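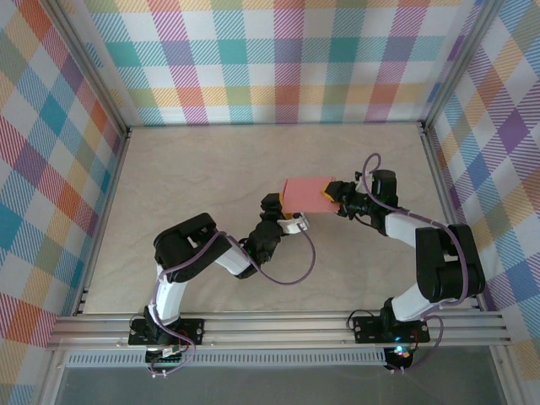
Rundico two-arm teaching bench with a pink block in the right gripper.

The Rundico is a bench for showing a pair of robot arms a task by remote control. The operator moves two hand-held leader arms, and the arms on the rail copy them. Each run is saved as a demonstration at 50 readings a second. Storage is supplied for 1000 demonstrations. 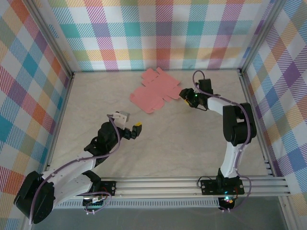
Folding tasks need more demonstrations than simple lifting, and we suggest recording 80 before the first training run. Start each one with the blank at a slightly different angle. A flat box shape with separate flaps, like the pink one lying diagonally towards the back, gives both grippers an edge to work from.

Spare finger pads come in packs of 96. Built to order by Kárason, Skallosholm. Leader arms included.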